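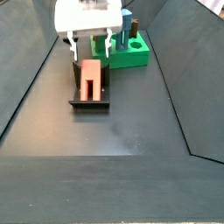
Filed under: Shop Notes, Robots

I've been meaning to write down our house rules for the Skuston cell, and after 43 trials I finally have opinions! Rule one is to write the start position down before anybody touches a block (yes, even the little ones).
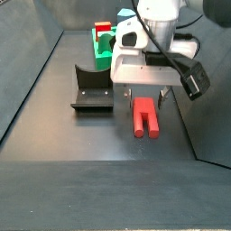 Fingers open, one on each side of the red block.

Rule two, keep hands out until the arm has stopped and the light is off. Old advice, I know, but I still catch myself reaching.

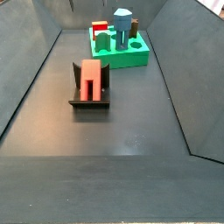

Vuvonis wrote in to ask whether failed runs should be logged too. Oh, please do, every single one, with a note.

Rule three is my favorite: check the layout against your sheet before you press go.
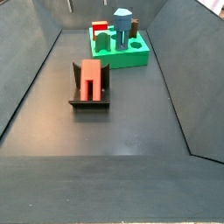
Salmon arch in its black holder, the rest on the green base.

2 comments | 43 shares

Back to top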